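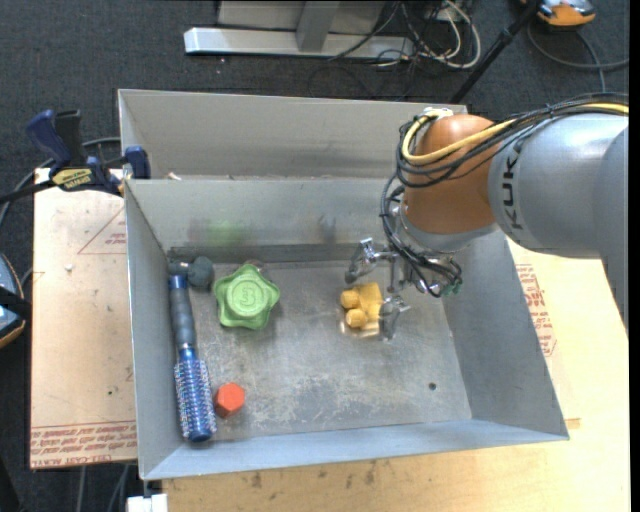 Gray bin on the wood table, current contents

Ticket 1435 — Lost small items, gray metal bin
Site: Casarex, Wekell room
Status: Open
Opened: Dec 1, 2021

Problem as reported: the Wekell inventory sheet does not match the gray bin. The sheet still shows the April contents. Two entries on it, 232 and 2380, have no item name next to them.

Checked so far:
Round hairbrush, blue bristle head — on the sheet, OK.
Green star-shaped piece with the embossed 3 — on the sheet as "knob, green". Changed to "star, green, 3" so it stops getting mixed up with the Sani box.
Small yellow blocky piece with the two round knobs — not on the sheet. Could be 232. Need the old Stuner list to confirm.
Orange-red hexagonal block — on the sheet, but under the wrong bin. Moved the entry.
Dark gray-green piece with the rounded end — no match found. Leaving it as unknown.

Scuffs on the bin floor were noted in April, no action needed.

Next: get the Stuner list, fill in 232 and 2380, reprint the sheet. Please don't swap items with the Sani box until this ticket is closed.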